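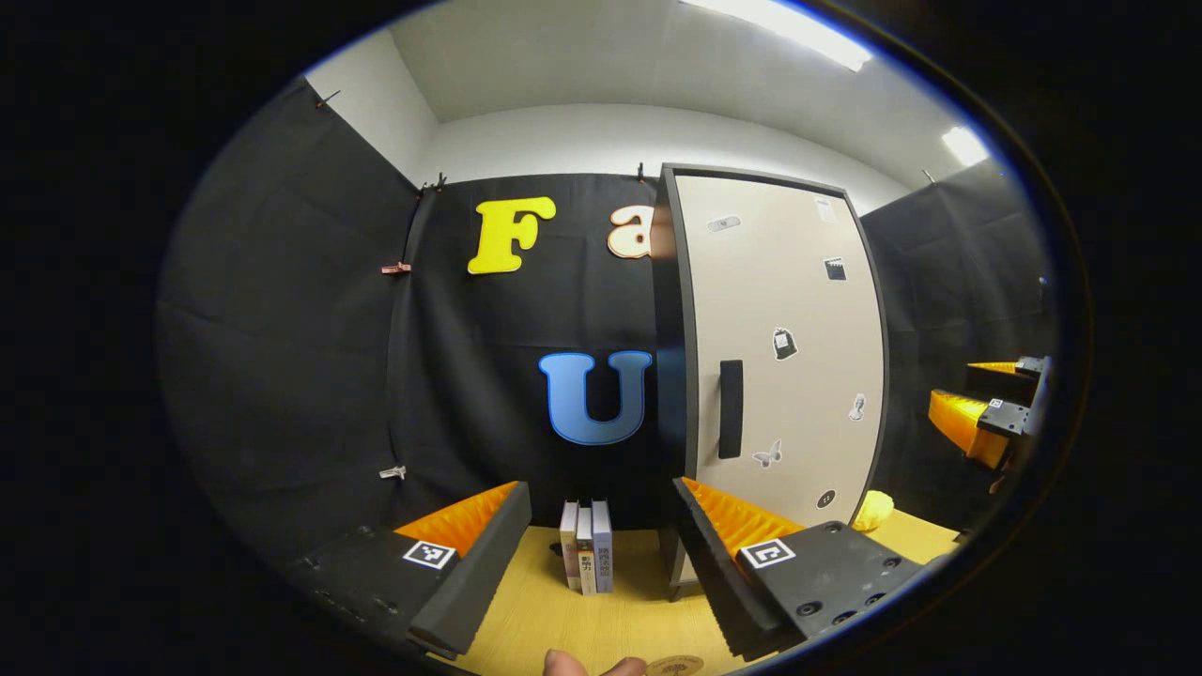
Ticket 304
Opened by: Leonor Esteves
Assigned to: Facundo Ledesma
Area: Reading room, Salinas building
Subject: Books on the table by the stickered door keep falling over
Status: Closed

Leonor Esteves, 9:18 am
The three books we keep upright on the pale table won't stay up. The off-white one goes first and takes the grey one with it. They were down again when I unlocked on Sunday. Can we get a bookend?

Facundo Ledesma, 10:40 am
Which way do they fall, and does it happen when the door is used?

Leonor Esteves, 10:52 am
To the left, away from the pale blue-grey one. Yes, mostly after somebody pulls the door by the black handle and lets it swing shut.

Facundo Ledesma, 1:15 pm
Checked on site. Put a level on the tabletop and it leans left. One foot had worked loose, so I tightened it. Stood the books up pressed together and shut the door 7 times. The off-white one still slid on the last try — better than before, but not fixed.

Facundo Ledesma, 2:05 pm
No bookends in the supply closet. Asked Ignacio Ojeda at Skesthorpe to send a pair over. Please leave the stickers on the door for now, Grethe wants to keep the butterfly.

Ignacio Ojeda, 3:30 pm
Sent one pair, the low steel kind. Charge them to shelf code 132.

Facundo Ledesma, 4:45 pm
Bookends on. Shut the door another 18 times, hard, and all three stayed up. Closing this. If the table starts to rock again, open a new ticket and mention the left front foot.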